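Moston Library Users' Forum
Topic: Public desk charging, proposed limit

I. Kazmi (moderator)
Members are invited to comment on the proposal to limit charging at public desks to 2 hours from May. 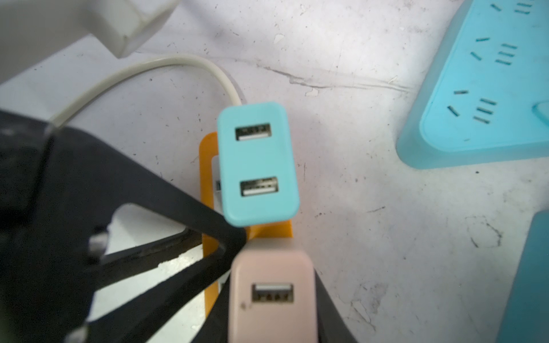 Responses will be forwarded to the branch manager.

V. Quan
I support the limit. Desks are regularly held all afternoon.

K. Farooqui
I must disagree. Students from Bernton travel on the 422 and require longer. I would propose 4 hours.

V. Quan
Three would be acceptable to me.

I. Kazmi (moderator)
Both figures have been noted.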